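Landach Laundry Room: Common Questions
Updated Thursday, November 5, 2020

How do I sign up for a slot?
Use the sheet by the elevator or the Belay app. Slots run two hours. Write your apartment number, not your name.

Can I wash small loads?
You can, but please use the smaller drum for them. Towels and bedding go in the larger one.
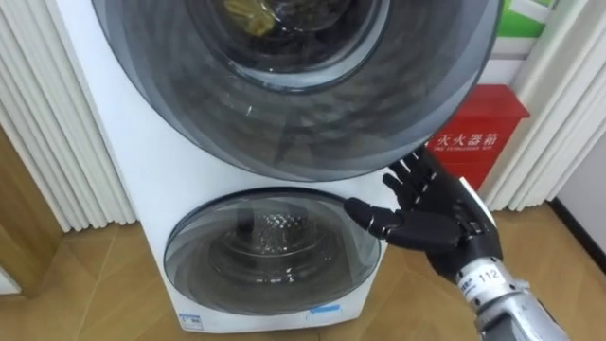
Philomena Arthur wrote in to say that a 28-minute cycle is plenty for shirts and that the long cycle mostly ties up the machine. We agree for lightly worn clothes. Muddy or greasy items need the full cycle.

How much detergent should I use?
Half a cap. Extra soap leaves residue and sets off a second rinse. 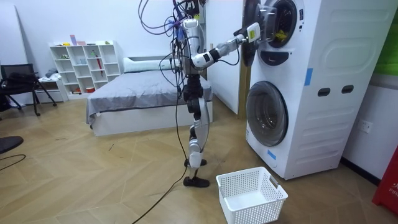 The stacked washer and dryer.

What about smells?
Wipe the rubber seal after your last load and leave the door open a few inches. Run an empty hot cycle if the smell stays.

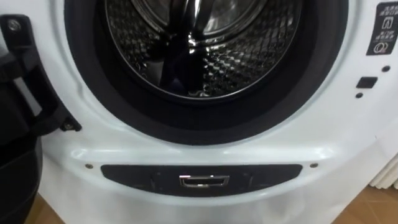

Lost items and refunds

Socks and other strays go in the bin under the window until the end of November. For a refund, email Ilham Bouazza with the date and slot. Card refunds come through Hurnix and can take a week.

Dryer sheets are fine. Dye is not, in any machine.

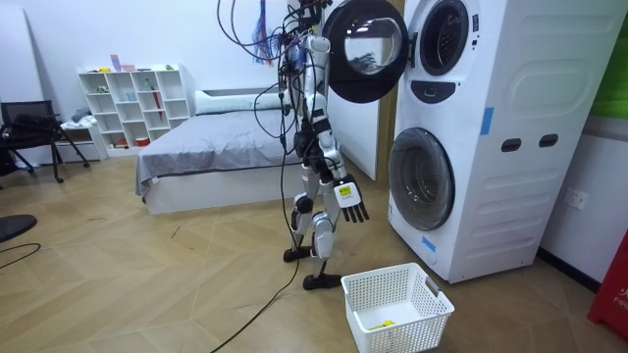

Who do I call if a machine stops mid-cycle?
Call extension 806 and leave your apartment number. Turn the dial to off and wait for the door to unlock. Don't pull on it.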